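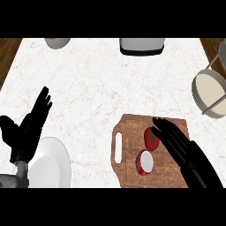 About Unstead Worktops

Small shop, stone counters, that's us. We measure, cut and fit kitchen and bath tops out of one unit on Pritis Road in Camanport. Marble mostly. Some granite, some slate when people ask.

Started as a tile business, Tudose Tile, 20 years ago. Kept getting asked for counters. Gave in. The tile side closed, the name changed, the saw stayed.

How it works

Call or stop by. Bring a sketch, even a bad one. We come out and measure, then you pick your slab in the yard. Your actual slab, not a sample chip. Cutting takes 6 working days once the deposit is in. Fitting is usually one morning, longer for islands and anything with a curved end.

Old tops: we take them out and haul them off, no extra charge inside Camanport. Plumbing is on you, sorry. Have the sink and faucet at the house before we get there, please.

Looking after marble

It stains. Lemon, red wine, vinegar, all of it. Wipe up quick, use plain soap and water, reseal once a year. We sell the sealer at the desk and will show you how its done.

The crew

There's 11 of us now counting the office. Everyone on the saws trained here. We take on one apprentice every September, ask at the desk for a form.

Visiting

Yard opens at 7 am, closed Monday. Park round back, the front is for the truck. Unit 1368, blue door, ring twice becuase the saws are loud.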